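Home | Projects | Datasets | Handbook | Contact

# Neltero Bin Set – README

Maintained by Khang Ninh, Horkodberg Robotics Club
Last edited in October

## Summary

Neltero Bin Set is a collection of short demonstrations recorded by student members of the club with hand-held grippers. The task family is household tidying on a tiled floor: picking up paper and bags, and placing items in or taking them out of a small round bin. The set was built for the club's imitation learning project and is shared with member schools.

- Episodes: 1,044
- Held-out episodes: 134
- Grippers per episode: 2 (left and right hand)
- View: one camera on each gripper

## Task groups

1. **Paper and film.** Tissue, paper towel and thin plastic. Contact is hard to judge from the image alone, as the material folds and twists between the fingers. Both grippers may be in use at once, with one at the bin and the other handling plastic or tissue near the wall. 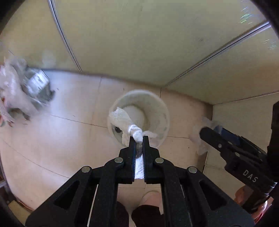 2. **Bin approach.** The gripper is brought over the bin with the jaws open. The opening width is recorded at every step, so these episodes are also used to check the width signal against the image. The pads are blue and ribbed, and are easy to segment on a pale floor. The operator's feet are often in view at the bottom and have not been masked.

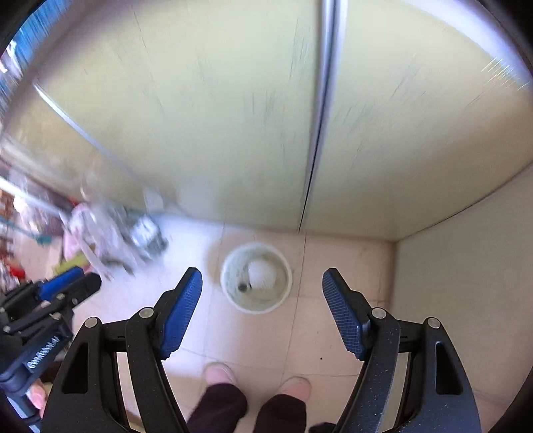
## Layout

Each episode is one folder. It holds two video files, a pose file and a text note written by the operator. Poses are given in meters, in the coordinates of the first left-hand pose. The note uses one line per action – keep this if you add episodes, the loader splits on line breaks.

Folders numbered above 3,903 come from the second recording round and use the new time stamp format. Numbering is not continuous. Rejected episodes were deleted and their numbers were not reused.

## Known problems

- Fast wrist turns cause motion blur, mostly toward the sides of the image.
- Glossy panels behind the work area produce reflections. The tracker can lock onto these and drift.
- The two gripper clocks were synced by hand in the first round. Valentin Hamel wrote a correction script (`fix_offset.py`); run it before training.
- Operator notes are inconsistent about "bin" and "basket". Treat them as the same word.

## Use

Do not train on the held-out folders. Results posted on the club board must state which round was used and whether the offset fix was applied. Report bad episodes to Khang by folder number.

## Related

- Hollis Drawer Set – README
- Otano gripper: print files and assembly notes
- Loader changes, second round
- Operator note style guide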